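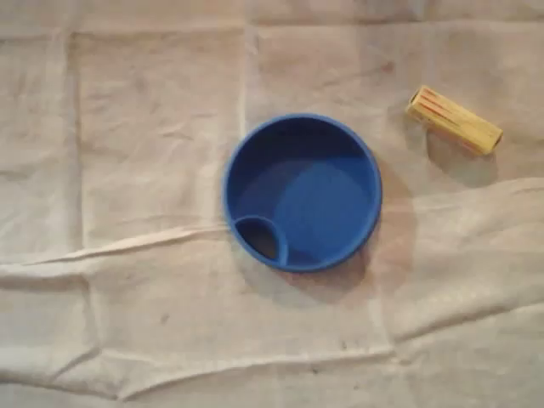

Courses > Public Safety Administration > Unit 6 > Handout

Syllabus | Readings | Assignments | Contact

Print this page | E-mail this page

Unit 6: Handling Complaints Against Officers
Instructor: Wiebke Kröger

These notes cover the intake and classification of complaints in a small or mid-sized police department. Discipline and appeals come up in the next unit, so we only touch on them. Read the notes before class and bring the Nutville packet with you.

1. What counts as a complaint

A complaint is any statement that an officer or employee broke a law, a rule or a department policy. It can be made in person, by phone, by letter or through a website. It does not have to be on a form. Many departments used to treat an unsigned letter as no complaint at all. Most written policies now say it has to be logged, even if there is little that can be done with it.

A question about procedure is usually kept apart. If a resident calls to ask why a car was towed, and is satisfied with the answer, that is an inquiry. If the resident says the officer had no right to tow the car, it is a complaint. The line is not always clear, and the person at the front desk is the one who draws it. We will spend part of the class on this.

2. Intake

The intake record should have, at minimum:

- date, time and place of the incident
- date and time the complaint was received, and by whom
- name and contact details of the complainant, if given
- name or description of the officer
- the complaint in the person's own words
- names of any witnesses

"In the person's own words" matters more than students expect. In the Nutville packet, look at file 1327. The caller said the officer "got in my face and wouldn't let me leave." The desk sergeant wrote down "discourtesy." The second half of the sentence is a possible unlawful detention, and it was gone from the record before an investigator saw it.

The complainant should get a copy and a file number. Under the Nutville policy this has to happen within 2 working days.

3. Classification

Names differ from place to place. In this course we use three classes.

Class A: use of force, criminal conduct, unlawful search or detention, bias, untruthfulness.
Class B: neglect of duty, improper procedure, misuse of equipment or records.
Class C: rudeness, minor driving complaints, late or missing reports.

Class A goes to internal affairs. Class B may go to internal affairs or to a lieutenant outside the officer's chain of command. Class C normally goes back to the officer's own supervisor. The classification can be changed later, but in practice it seldom is, and a Class C file rarely gets a second look from anyone.

Pascal Schwerdtfeger's article (reading 2) argues that classification should be done by a civilian employee. Kibet Magesa's reply (reading 3) says the civilian would depend on the same desk record and would make the same mistakes. Both are short. Be ready to say which you find stronger and why.

4. Timelines

Nutville allows 80 days for a Class A investigation, counted from the day of receipt. The Fothergill policy, also in the packet, counts from the day the case is assigned to an investigator. Work out what this does to a file that sits unassigned for three weeks. Also check what each policy says about extensions – Fothergill requires a written reason, Nutville only a supervisor's initials.

Remember that the time limit in a department policy is separate from any limit in state law or in the labor contract. Where they conflict, the policy is usually the one that gives way.

5. Findings

Sustained: the evidence shows the act happened and was a violation.
Not sustained: the evidence does not settle it either way.
Exonerated: the act happened but was lawful and within policy.
Unfounded: the act did not happen, or the officer was not involved.

Students mix up "not sustained" and "unfounded" every term. A not sustained finding does not clear the officer, and it does not say the complainant lied. Letters to complainants should explain the term used. The sample letter in the packet does not, and part of your assignment is to fix it.

6. Tracking software

Departments that used to keep files on paper have mostly moved to case tracking programs. The packet has screen printouts from one called Sudix. Note that the classification field has to be filled in before the narrative field opens. Think about what that order does to the desk officer's choices.

Assignment

Rewrite the intake record for file 1327 from the call transcript. Give it a class and defend the class in one paragraph. Then rewrite the sample letter in plain language, one page at most. Hand in both at the start of the next class.

Dorin Manole will hold the review session for this unit. Questions about the packet go to him. If your copy is missing the Fothergill pages, ask for a new one, as part of the first print run was bound without them.

Last updated Jul 16, 2023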